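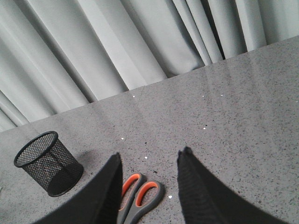
Counter by the curtain, Denham work room, with the mesh pen holder on the left

Ticket 643
Subject: Faint line in gray counter, and white specks that won't wipe off
Location: Denham, ground floor work room, counter along the curtain
Opened by: Adaeze Akinola
Assigned to: Barnabás Vida
Priority: Low
Status: Closed

Adaeze Akinola, 9:10 AM
There is a thin line in the top of the gray counter in the work room. It starts near the back edge by the curtain and runs at an angle toward the middle. It is very faint and I only see it when the light is low from the side. I don't remember it from before the room was painted in May, but I may not have looked.

Second thing. There are small bright white points in the surface. I took them for glitter from the card making on Saturday and went over them with a damp cloth twice. They are still there.

I would like to know if the line is a crack, and if we can keep using the counter in the meantime. The pen holder and scissors are kept there and people use them all day.

Barnabás Vida, 9:42 AM
You can keep using it. Please don't put anything hot or heavy on the line until I have looked.

A few questions:
Can you feel the line with a fingernail?
Does it go over the back edge and down the other side?
Has anyone been cutting directly on the counter?
What cleaner is used on it?

Adaeze Akinola, 10:25 AM
Fingernail: no, or so little that I can't be sure.
Back edge: can't tell, the curtain is in the way and I didn't want to pull it.
Cutting: paper only, with the scissors. Some people use the craft knife but they are supposed to use the mat.
Cleaner: the Juleck spray from the hall closet. Xiaoyan does the evening wipe-down and would know if it was changed.

Xiaoyan Liang, 11:03 AM
Same Juleck spray as always, one part to 6 of water. No scouring pad. I do slide the pen holder over to wipe under it and then slide it back. The base is metal, so if that is a problem I can lift it.

Barnabás Vida, 11:15 AM
Lifting is better. If a bit of grit gets under the rim it will mark the polish. I don't think that is the cause here, the line is too straight and too long for that, but please lift it from now on.

I checked the install sheet from Kaczorowski. It has the top going in as two pieces with a color-matched joint, but the drawing doesn't show where the joint is. I will come by after lunch with a flashlight.
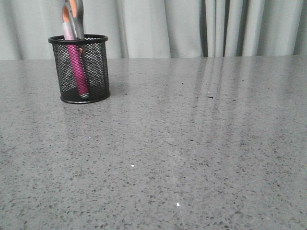 Pen holder with the pink pen and the scissors in it, handles up

Barnabás Vida, 2:20 PM
Visited. Notes:

1. Moved the holder and wiped the counter with plain water and a microfiber cloth. Line still there after drying.
2. Flashlight held flat to the surface. Line shows the same width all the way, no branching, no chips along it.
3. Fingernail and then a plastic card across it in several places. No catch.
4. Drew the curtain back and looked at the rear edge. The line carries on down the edge, straight, with filler in it. It is the joint.
5. White points. Pressed tape on them and pulled it off, nothing came up. Looked at them with the loupe. They are in the stone mix under the polish, same as the dark flecks. They flash when the light hits them and go dull when you move your head.

No crack and no glitter. Nothing to repair.

Adaeze Akinola, 2:48 PM
Thanks. Will the joint open up over time?

Barnabás Vida, 3:05 PM
It can if water sits on it. Dry the counter after wiping and don't leave wet cloths by the curtain. If you ever feel an edge with your nail, reopen this ticket and I'll have it refilled.

I put a felt pad on the bottom of the pen holder. Please keep the scissors in it with the points down when they're not in use. Loose on the counter they get pushed around with the paper, and that does leave marks.

Xiaoyan Liang, 3:30 PM
Added "lift the holder, dry the counter" to the evening list.

Adaeze Akinola, 4:12 PM
Fine with me - please close.

Closed by Barnabás Vida, 4:15 PM
Resolution: No fault found. Line is the factory joint, specks are part of the material. Felt pad fitted to pen holder.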